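Painter's tape

Painter's tape is a pressure-sensitive tape with a paper backing and a weak adhesive, sold mainly for covering edges while paint is applied. It belongs to the larger family of masking tapes, and the line between the two is drawn more firmly by sellers than by anything in the product. In general use, "masking tape" means the cheaper tan kind and "painter's tape" means the colored kind, most often blue. Neither word has a meaning that every manufacturer follows.

Construction

The backing is crepe paper, which is paper that has been finely wrinkled so that it will stretch a little. The wrinkling lets the tape follow a gentle curve and tear by hand across its width. The paper is treated to resist moisture, coated on one side with adhesive and on the other with a release layer so that the roll can be unwound.

The adhesive is usually acrylic or rubber-based. Rubber adhesives grab faster and tend to leave more behind. Acrylic ones build their grip slowly and hold up better in sunlight. Packaging seldom says which is used, though it is arguably the most useful fact a buyer could be given.

Color

Blue is a convention. The dye does nothing to the adhesive, and a blue tape is not gentler for being blue. Some brands use green, yellow or purple to sort their own products by strength, but the codes do not carry over from one brand to the next. A green tape may be a firm, multi-surface grade in one store and a bargain version of the blue in another. Guides that present the colors as a fixed scale should be read with caution.

Claims about clean removal

Most rolls carry a number of days within which the tape is supposed to come away without residue. These figures come from the manufacturer's own testing, on clean panels, at steady indoor temperatures. A window frame in full sun is a different matter. The printed figure is best treated as a limit reached under good conditions, and a roll that has spent years in a garage may not reach it at all.

The hardware chain Grellstead printed a comparison leaflet, handed out in its stores one September, which rated its own house tape above all others for clean removal. The leaflet did not say what surfaces were used or how long the tape was left on. It is still quoted on home repair sites, usually without those omissions being mentioned.

"Sharp line" claims deserve the same doubt. Paint creeps under tape mostly when the surface is rough or the edge has not been pressed down, and an expensive roll cures neither. Some tapes have a treated edge meant to swell on contact with water-based paint and seal the gap. This can help on smooth walls. On textured plaster the difference is hard to find.

Uses other than painting

A large share of the tape sold is probably never near paint, though no reliable figure exists. It is used for labeling freezer boxes, holding paper patterns, marking furniture positions on a floor and splitting up work surfaces.

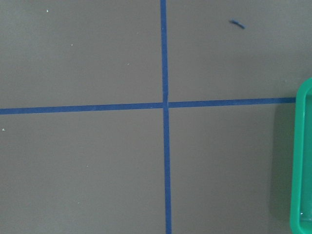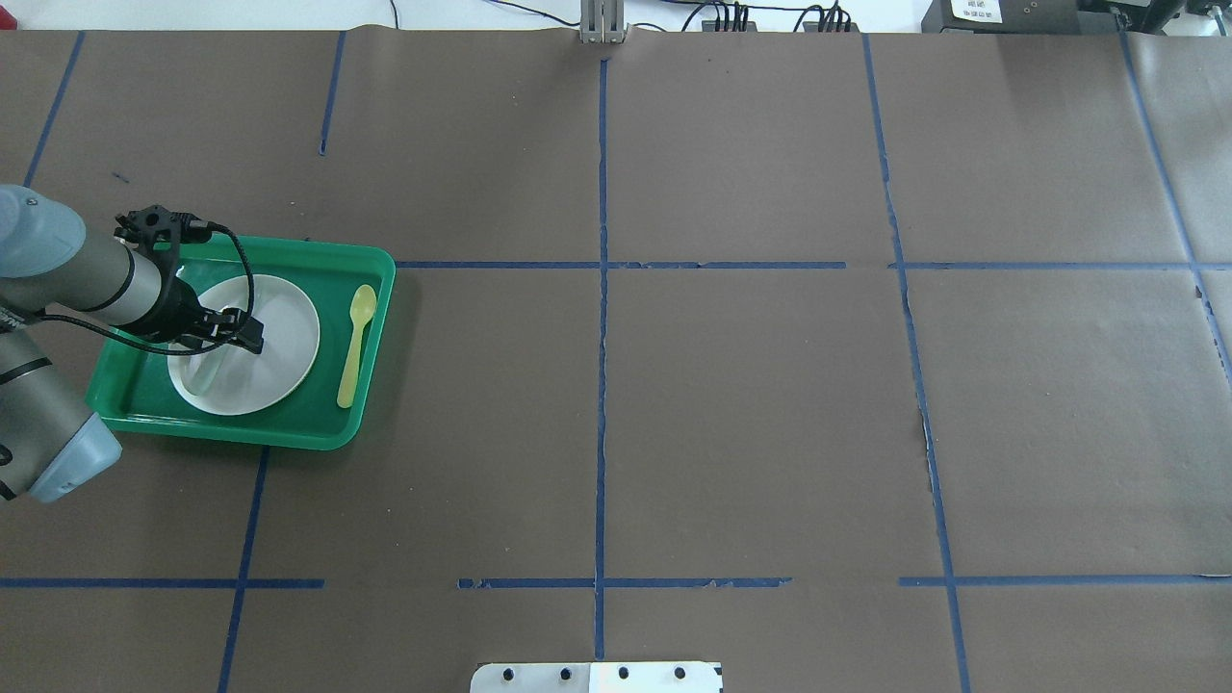
Blue tape used to divide up a surface.

Marking out is the job for which its weakness suits it best. Lines can be moved, and a strip laid crooked can be lifted and laid again, although the grip falls off quickly after the first lift. Over several weeks the edges of a strip collect grit and begin to curl. People who need lines to last generally move to vinyl floor tape, which is thinner, stretches more and is harder to get off.

On paper and cardboard the usual advice breaks down. Even a low-tack tape may lift fibers when it is pulled away, and the "delicate surface" grades are made with fresh paint and wallpaper in mind. Archivists generally avoid all of them for anything of value. Pulling slowly, with the tape folded back on itself, reduces the damage but does not rule it out.

Origins

Masking tape dates from the 1920s, when it was developed for auto body shops that needed clean borders between two colors. The blue kind came decades later, as a response to complaints about residue on windows and trim. Accounts beyond this vary in quality. A local story in Stinside holds that a boatyard there, Amundsen, was using a low-tack blue tape years before any was on sale. The story rests on one undated roll held in the Astden collection – and an undated roll proves very little.

Storage and disposal

Rolls keep best in a closed bag, lying flat, away from heat. A nicked or dried edge causes the tape to split into slivers as it unwinds. Warming the roll briefly is a common remedy and sometimes works.

Used tape is often described as recyclable on the grounds that it is paper. Many recycling programs do not accept it, as the adhesive can gum up pulping equipment, and tape with dried paint on it is normally thrown out with household trash. Labels reading "made with natural materials" say nothing on this point.

Filed under: Home & Workshop > Tapes and Adhesives
284 shares | 2 comments

trimwork_again
Glad to see someone question the color codes. I bought green thinking it was the strong one and it fell off the baseboard overnight.

Pell
The swelling edge works fine on my plaster – maybe yours is rougher than mine. Agree about the garage rolls, I just threw out a whole box of them.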